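I gave up packed lunches when I was 19 and came back to them last spring, and I'm now a bore on the subject. My view is simple: a lunch you made yourself, eaten away from your desk, beats anything with a meal deal sticker on it. Lavanya Menon, who sits opposite me, thinks I'm being a snob. She spends her break in the shop queue and says she likes the walk – fair enough, but you can walk without queuing!

What I object to is the sameness. Same fridge, same wraps, same two flavours of crisps, in every high street in the country. I worked near one for years and I couldn't tell you a single thing I ate.
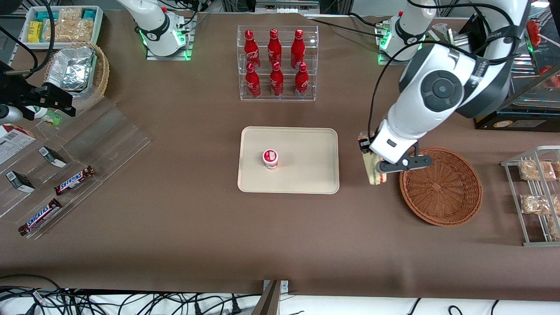
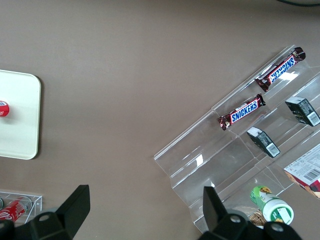

My mum never bought a lunch out in her life, and for years I took that for meanness. Now I think she just liked choosing. Give me a sandwich with something green and something pink in it, like the one held up beside the basket in the first picture, and I'm happy until tea. I'll even allow a can of Coke with it (Lavanya, take note). Just don't make me eat it over a keyboard.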